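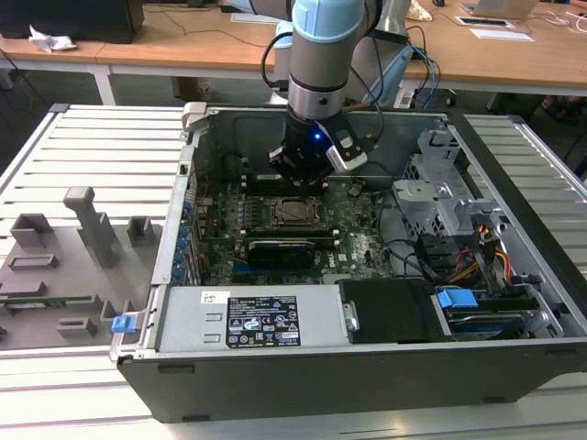 Speaker notes, July 12, 2025
Can the machine do the chore yet? Talk by Wing-sze Yeh, workshop track

Opening (keep it short)

Good morning. I work with Ho-yin Chiu in the repair and reuse shop at Kadham. We receive old office computers, we open them, we take out the parts which are still good, and we put the parts into other computers. My talk is about one question that visitors ask us every time. Can a robot do this work now?

My answer is: some of it, slowly, with a person near. I will spend the rest of my time on the word "some".

(Pause. Ask who in the room has changed a memory module. Wait for hands.)

Part 1. What a person does without thinking

Ho-yin can open a tower, pull the memory and put in another module in less time than I need to explain it. I asked him to tell me what his fingers do. He could not say it well. He pushes the two ends of the module, one after the other, and he stops when it feels right. If a cable is in his way he moves it with the back of his hand, and he does not remember afterward that he did it.

For a machine, each of these is a separate problem. The cable is the worst one. A metal part stays where you left it, but a cable comes back.

Part 2. The work at hand

(Next slide. Let them look before speaking.)

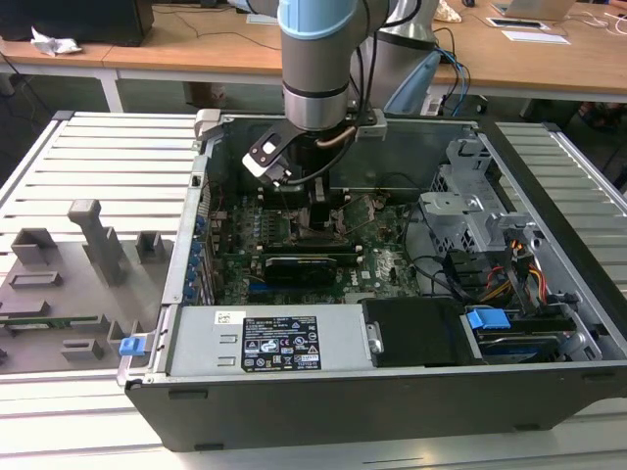
Slide 4. Arm over an open tower, with the fixture plate to the left.

Say: please look at the inside of the case first, and only then at the arm. There are power wires in several colors, there is a drive cage, there is a graphics card lying across the board. The gripper has to come down from above into all of this. The space was designed for hands.

Mention the plate. A fixture gives a part a known place and a known angle. In my opinion a good fixture does half of the work, and people who buy robots do not like to hear it, as they wanted to pay for the robot only.

Mention the blue clips at the expansion slots. For our hands a clip is easier than a screw. For a gripper I am not so sure. A screw has one direction, and a clip wants to be pressed and moved together.

Part 3. Our own small count

In June we wrote down every job at our benches, 500 jobs in total, and Ho-yin sorted them. Three groups came out: jobs where the part is always in the same place, jobs where you must search, and jobs where something is broken or stuck. I would give the first group to a machine today. The second group maybe in a few years. For the third group I have no date, and I do not trust a seller who has one.

(If someone asks about Maton or Zurnach: we have not tested their arms, so I should not compare.)

Part 4. And at home?

My mother wants a robot for the laundry. I tell her that a shirt is one big cable. She was not satisfied with this.

At home there is no fixture plate, and every kitchen is different. I expect the shop floor to come first.

Remaining time: 8 minutes for questions. Thank Kao for the room. Leave slide 4 on the screen.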